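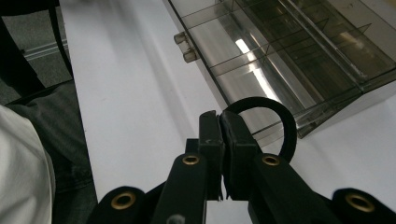 So the ribbon and elastic mill at Flullthorpe finally had its open day in September, and I dragged my sister along even though she thinks old factories are "just damp with signs on." She came out with four yards of trim and a tote bag, so I'm calling that a win!

We parked by the canal and got in the line for the 10:30 tour (go early, the noon one was packed). The guide walked us through the braiding room first, where 121 machines used to run at once. These days it's 73, and trust me, that is plenty. You get foam earplugs at the door and you will want them. The bobbins swing around each other like kids at a square dance, and I could have stood there all morning.

Next came the dye house, which smells like vinegar and hot pennies. They were running a batch of navy for Dultier, the swimwear people, and the guide told us black is the hardest color to get right. Who knew? Apparently it can come out green, or brown, or a sort of sad purple. One old sample book had 165 shades in it and I wanted every single one (especially the mustards).

Lunch was at the Ferreira bakery across the yard. Get the cheese roll. Skip the coffee.

The mill shop is tiny, cash only, and sells ends of rolls by weight. I paid $6 for a bag of mixed elastic, mostly black and cream, plus some Plullideo shoelaces that my nephew has already claimed. Parking was free until two, and we got back to the car at ten past. No ticket, thank goodness.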